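Brundel Handbook for Hand-Held Gripper Recording, Second Edition: Review

Most labs I know keep their rules for recording manipulation data in a shared document that three people have edited and one person has read. The Brundel handbook is an attempt to replace that document. It comes as a spiral-bound book with a set of laminated bench cards, and it costs 347 dollars for a single-site license. I used it from April on with a small group that records tabletop tasks with hand-held grippers. Marleny Inga ran the sessions and I checked the files.

The book has two parts. The first covers the station: table surface, lighting, background, cables, who is allowed to stand where. The second covers the session itself, from checking the finger pads to naming the files. Each rule has a number, a short text, and a level, either "required" or "advised." There is almost no theory, and I didn't miss it.

The station rules are the strongest part. The handbook asks for a plain, matte work surface and even light, and it wants the objects for a task listed on a card before the first recording. It is less strict about what is behind the table. Furniture, screens and hanging cables may stay as long as they are outside the reach of the operator's arm and are written down in the station log. I had expected a demand for curtains on all sides. We had a curtain on one side already and left the rest as it was.

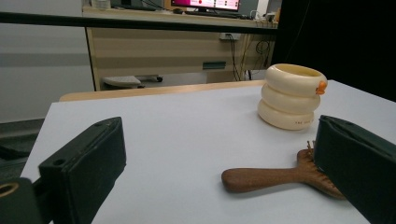

Object choice gets its own chapter, and it is a good one. The rule is that every task set must mix shapes, so that a set made up only of blocks and cups won't pass. Hollow things, long things and things with an uneven surface all count as separate groups. Rule 14 says an object may start partly under a finger, but the log has to say so. Marleny thought that was fussy. I found it useful when sorting files later, as those starts are easy to mistake for an error.

The pad rules are where I would complain. The handbook requires a pad check every 2 hours and gives a table of wear grades from A to E. The grades are described in words only, and the words for B and C are close to the same. Jong-dae Maeng and I graded the same pair of pads separately and disagreed. A few printed samples would fix this. The older Dralto guide had them, and it was half the length.

File rules are sensible but heavy. Every recording needs a station number, an operator code, a task code and a result field. The result field allows "complete," "incomplete" and "void," and the handbook is firm that void recordings are kept and marked. By the end of our trial we had 2582 recordings, and 926 of them had at least one field missing on the first pass. Nearly all of those were operator codes. Moving the code to the start of the form, against the order the book gives, cut the number sharply. I wrote to Brundel about it and got a polite reply saying the order is under review.

The bench cards are well made. They wipe clean and the type is large enough to read from a standing position. The binding on the book is worse, and pages from the second chapter came loose within weeks.

One gap: there is very little on safety for the operator. A hand-held gripper is not a powered arm, but people hold it for long stretches and wrists get sore. The handbook gives this a single advised rule about breaks. The Kyriakidis checklist, which we used before, handles it better, with a set limit per session and a sign-off line. We have kept that page and put it in the back of the binder.

If you run more than one station, or share recordings with another group, I would buy it. For one bench and one operator, the Bivau starter sheets cover most of the same ground for much less money. We are keeping ours, with the form changed and our own pad samples taped inside the cover.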